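Brisell Hall repairs: progress report to the Awad Fund
November 20, 2023
Prepared by Sille Ingvarsson

Work on the main hall is on schedule. The damp treatment finished last month and Binar have replastered the north wall and the stair lobby. Of the 82 square metres in the contract, 61 are done. The rest is behind the old stage and has to wait for the electrician.

We changed the paint order after the first delivery came in the wrong finish. Flonov took it back at no charge. The new order is matt, in pale grey.

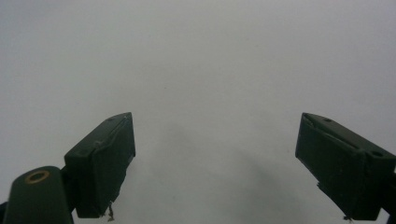
Pale grey, smooth matt surface.

Spending is within budget. We paid £397 for extra skip hire, which comes out of contingency. The invoice is attached.

The hall stayed open for the lunch club throughout, using the side door. Average attendance was 54, slightly down on the summer.

Still to do: stage wiring, skirting, two radiators. We expect to send the final claim in December.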